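Left arm down again

Saturday, still at the bench, typing this fast before I forget the order things happened in.

So the lid-on-cup job was going fine all August. Then run 112 the left gripper stopped opening. Command goes out, no error, fingers stay shut. Right one opens and closes like it should. Power cycled both. Left worked for 10 runs, then shut again.

First guess was the cable. It always is with this setup, the way the slack hangs at the base. Swapped it for the spare from the Farkalier kit. Same thing.
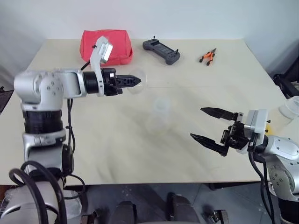 Second guess, firmware. We moved to the new Jevby build last week and I didnt read the notes properly. Rolled back, ran it 11 times, no fault. Felt great. Went for coffee. Came back, left gripper shut, log full of the same line over and over, 972 of them. "Position reached." It had not reached any position.

What bugs me is the safety side. The controller thinks the hand is open, so it happily drives in toward the cup with closed fingers. A plastic cup, who cares. But we reach in there all day to reset parts. If the arm is wrong about its own hand I don't want mine anywhere near it.

New rule until it's fixed: arms stopped and power off before anyone resets the table. Yes it's slow. Yes every time.

Next up is pulling the left gripper and checking the encoder. Might send it to the shop in Flulalham if the screws are as bad as I remeber. Also need to write to the Orbán list, somebody there had a stuck hand in spring and I never saw how it ended.

More when I have it apart.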